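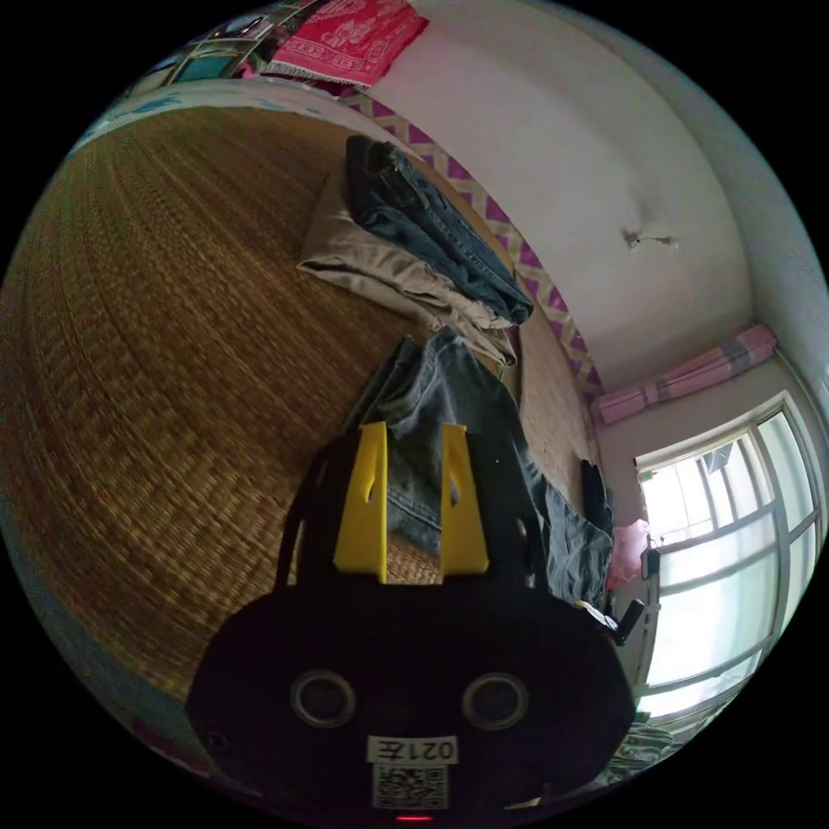
Is a woven straw mat any good as a bed covering? For warm nights and for folding the washing on, very good; for anyone who likes to sink into things, poor.

I bought the Fondilik from Kultell in April, after a run of close nights in which the fitted sheet and I had stopped being on speaking terms. It goes over the mattress and you lie on top of it, with or without a thin sheet between, depending on how much you mind waking with a faint grid on your cheek. I mind it less than I expected to.

**Getting it flat**

It comes rolled up tight, and it would prefer to stay that way. The leaflet says to leave it for 2 hours. Mine needed the whole night and most of my winter coats laid along the ends. Even then one corner kept lifting, like a dog that has heard the fridge. It has since given up.

**Sleeping on it**

Cool, dry and a bit firm. It smelt of hay for the first fortnight, which I liked and my other half described as "stable". It creaks slightly when you turn over – not enough to wake anyone, but enough that you can't get up for biscuits in secret. Wear something on your legs if your skin is fussy, as the edge binding is scratchy until it softens.

**Folding on it**

I hadn't planned on this, and it's what I use the mat for most. A duvet gives way under a pile of clothes and the pile leans, then goes. On the mat a folded pair of trousers lies flat, and you can put jeans on top without the whole thing sliding to the floor. Heavy denim is easier to smooth out as well, because there's something solid to press against. Zips are the one worry. Drag a pair of jeans across it fly-side down and it can catch a strand, so lift, don't drag. I have two small snags from learning this.

**Cleaning**

Damp cloth, along the weave, then leave the window open. Crumbs get in between the strands and need a soft brush. Don't soak it. I spilt half a mug of tea on mine and there is now a tea-coloured area near the foot end, over which I keep a pillow.

**Against the others**

I'd had the Dahlgren before this, which is thinner, cheaper and went fluffy at the edges within one summer. The Trernberg is smoother and better finished, but it's backed with foam, and foam in August is what I was trying to get away from.

**Marks**

Sleeping: good from late spring on. Folding: excellent. Storage: dreadful, as it must be rolled and not folded, and the roll fits in no cupboard I own. Mine will be spending the winter behind the bedroom door, falling on people.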